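I keep reading that you should replace your desktop every four years. The number gets passed around like a dental recommendation, and I have yet to find anyone who can tell me where it came from. My neighbor Inna Zhuravel was quoted $1433 for a new machine at the Soltari store in May. Her complaint was that email took forever to open.

She asked what I thought. I thought the salesman had a quota. He told her the old processor was "at end of life," a phrase I'd love to see on a lab report. Processors mostly sit there and work. Drives wear out, fans clog, and software gets fatter every year, but none of that costs $1433.
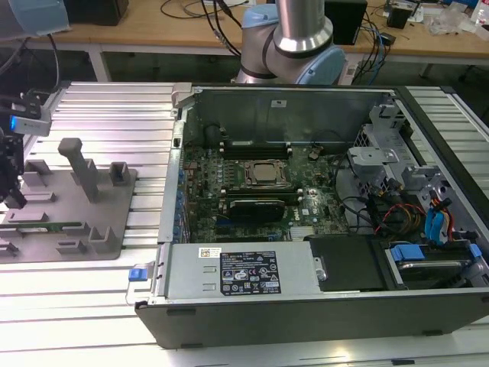
A Dell with the lid off. Plenty of parts in there, and most can be swapped.

So we tried the cheap route first. A solid state drive was $70, and clearing out 14 programs that launched at startup was free. Two of them were antivirus — both paid for, both nagging her to renew.

Email now opens in 7 seconds. Is that proof of anything? It's one computer, and I didn't time it before, so take it for what it's worth. Bezawit Tilahun wrote to tell me I'm ignoring security updates, and she has a point. Old systems do get dropped, and that's a fair reason to move on. I'd just like the store to say so in those words and name the date.

Inna still has the quote on her fridge.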